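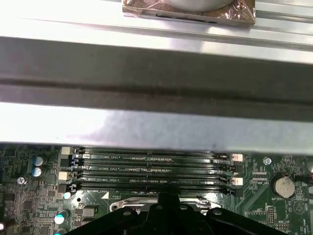

Is it worth paying to check a suitcase when you could squeeze everything into a carry-on? For any trip longer than a weekend, I think it is, and I think most travelers would have a better time if they did it.

I packed carry-on only for years. I bought the Stilivico cabin bag and a set of Jiltix compression cubes, and I learned to wear my heaviest shoes on the plane. It worked, in the sense that I never paid a bag fee. I also spent the first part of every flight worrying about overhead space and the first evening of every trip looking for a store that sold sunscreen.

People who travel light like to talk about the money. Fair enough. But add up what they spend to avoid the fee. My cabin bag and cubes together cost more than 7 checked bags would have at the price I usually pay. Then there are the small bottles, the laundry at the hotel, and the sweater you buy because there was no room for the one you own.
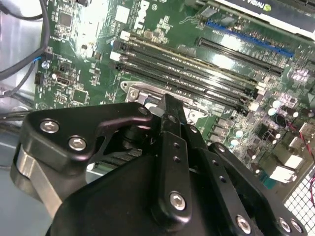 The time argument is better, and I don't want to wave it away. Waiting at the carousel is dull. On my last trip in December I stood there long enough to finish a coffee and read most of a magazine. But I had also walked through the airport with nothing on my back, eaten a sandwich with both hands free, and boarded last without caring. I will take that trade.

Lost luggage is the other thing people bring up. It happens, and it is miserable. I carry my medicine, my charger, and one change of clothes in a small Polat backpack that fits under the seat. If the big bag shows up a day late, I can manage. Carry-on travelers aren't safe from this either – when the bins fill up, the gate agent takes the bag anyway, and then the medicine is in it.
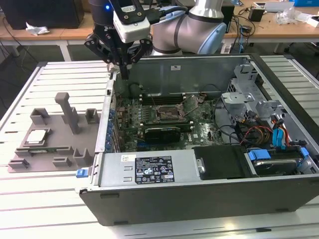

A bigger suitcase is also easier to live out of. Mine is an old Romen hard shell, nothing fancy, and I don't pack it full. What I want at the hotel is to put it down flat, open it, and see what I have. Think of the desktop tower in the photo, lying on its side with the side panel off and the whole inside open to view. That is how a suitcase should work on the second night of a trip. A cabin bag packed to the zipper works the other way. You take out three cubes to reach a pair of socks, and then the three cubes have to go back.

There are trips where I still go small. If I have to climb stairs at every stop, or change trains in a hurry, I leave the Romen at home. For one night away I wouldn't dream of checking anything. My complaint is with the idea that carrying less is always the smarter way to travel, and that the person waiting by the carousel must have made a mistake. Most of us over there are just wearing comfortable shoes.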